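Chapter 6
When the Grip Goes Wrong

By now you have planned paths, tuned controllers, and moved a great many well-behaved blocks. Welcome to the fun part! In this chapter we let things fail, and we learn to read the failure. Our running case is the cluttered-lid task from the Zorkdale simulation set: one arm, a toilet tank lid, and a few small objects lying close together or on top of each other.
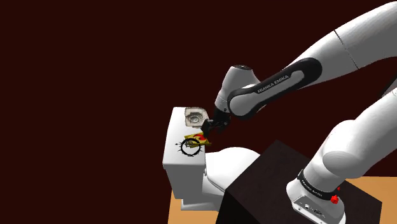
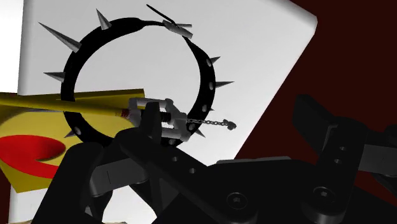
The task looks harmless. Pick up one named object and leave the others alone. Consolacion Mercado and her students at the Curnberg lab ran it 2000 times one January, expecting a short report on grasp quality. What they got was a catalog of trouble that has kept our own classes arguing ever since.

In 552 of those runs the arm closed on something, lifted, and reported success while holding the wrong thing, or the right thing plus a passenger. The controller had a perfectly sensible test: fingers stopped before fully closed, motor current above a threshold, therefore object held. A spike passes that test. So does a chain. So does the corner of a packet pinched along with the object you wanted. We call this a false hold, and it is the first of the faults you will learn to catch.

The second is the snag. Rings, hooks, and chains can catch on a finger link without ever coming between the pads, so the gripper's own sensing sees nothing at all. The arm moves off, the caught part comes along, and a neighbor is dragged toward the edge. Think about how you would detect that! Wrist force is a good start, but a light object may pull less than the noise in your sensor. Vasilis Mujić found that comparing the whole layout before and after a lift caught far more snags than force alone, and we will build his check in Section 6.3.

The third is the one that matters most for safety: the confident retry. A program that fails a grasp usually tries again, often a little lower or a little harder. On a bare table with a foam cube, fine. On a hard lid, with a rigid part jammed under a fingertip, each retry pushes the load up until a limit trips or something breaks. The Gullari stop rule, covered in Section 6.4, caps both the number of tries and the total downward force across them. It's short enough to fit on an index card, and you should be able to write it from memory by the end of the week.

Before you read on, take a sheet of paper and write down every way you think a two-finger gripper could fail at picking up a spiked ring. Keep the list. You will mark it up in Section 6.5, when we open the Hjaltadóttir log and follow run 898 one time step after another.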